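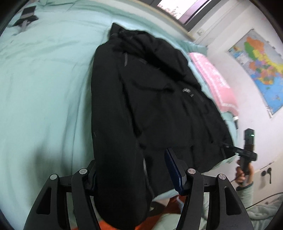 A reader of the first release wrote that the hood should be tucked in before the sleeves, and asked why our folding notes leave the order open. They leave it open on purpose. People fold hooded jackets in different orders, and the labels record what was done.

Plidcombe Outerwear on Beds
Version 6, updated October 20, 2019

Contents
The set covers the spreading, straightening and folding of outerwear on beds. It holds 3,751 clips of 274 garments, taken in 80 bedrooms. Most garments are jackets with hoods. Coats, vests and rain shells make up the rest. Dark items on pale bedding are common and were kept in.

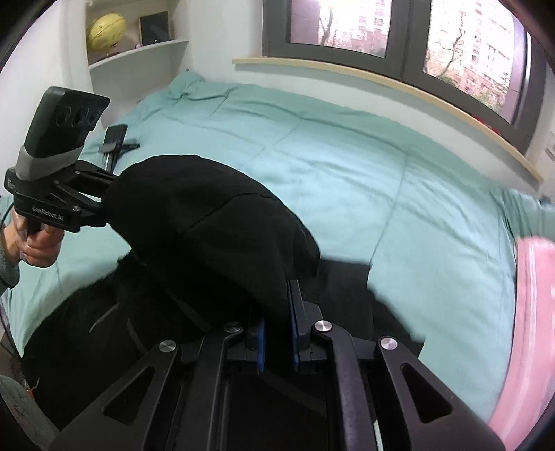
Labels
Each clip has one line in clips.csv with these fields:
garment: jacket, coat, vest, shell, other
hood: yes, no, unclear
color: main color only
surface: sheet, comforter, blanket, bare mattress
state: heaped, spread, part folded, folded
order: the sequence of folds, left blank if none is made

If a garment is too bunched up to identify, garment is set to other and hood to unclear. Please don't correct these from a neighboring clip. Trim, stripes and logos are not labeled. 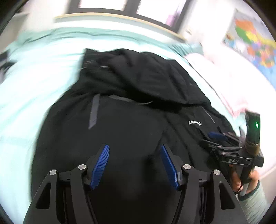
Black hooded jacket, mint-green sheet.

Folding terms
"Spread" means the body of the garment lies open on the bed. Creases are fine, and so is a crumpled hood. "Part folded" starts when a sleeve or the hem has been laid over the body. "Folded" means both sleeves are in and the hem is up. A jacket rolled into its own hood also counts as folded, with "roll" as the last entry under order.

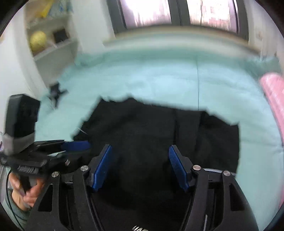 Known problems
Black padded fabric hides its own edges, so state labels are less reliable for dark jackets.
Sheet and comforter were mixed up in part of the Evport batch. The April fix covered only the Zaidi batch.
Blank order fields in the Irnard batch can mean either no fold or not yet labeled.

Changes in this version
Added the vest category. Removed duplicate rows from clips.csv. Garment numbers are the same as before.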